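How many demonstrations before you train?
Forum: Learning from examples

jistitz_lab
17 February 2018? No, see the log: first recordings were in December, and we now have 3911 of them.

figueroa
Please start with the task, then the number. What does the arm have to do?

jistitz_lab
Sorry, you are right. The arm must pick up a soft piece of food from a plate and put it in a pot. One person guides it by hand, and we save the wrist camera view together with the joint positions. Our first policy, Deka, closes the fingers too early in many trials.

I believe the plate is a part of the difficulty. It is white and it stands on a white table, so the rim gives the network very little to hold on to.

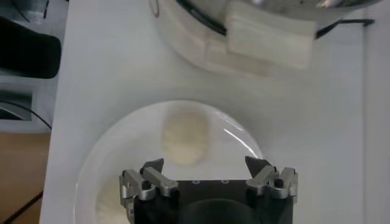 We also change the start position every 40 episodes. My colleague wants to change it each time, but this makes the recording slow and the operators get tired.

fenia_user
Your colleague is right. With blocks of 40 the network learns the block. I would take 1000 varied episodes before your 3911.

figueroa
I don't agree fully. Slow and careful examples are worth more to me than varied ones. How many operators do you have?

jistitz_lab
Only 2, and they close the gripper at quite different moments – maybe this is what Deka has learnt.

fenia_user
Then train one model for each operator and compare. It costs you one night.

figueroa
On this I agree. And keep the failed grasps in a separate folder, please don't delete them.

jistitz_lab
We deleted the ones from December. I will start the two trainings this evening and write the results here.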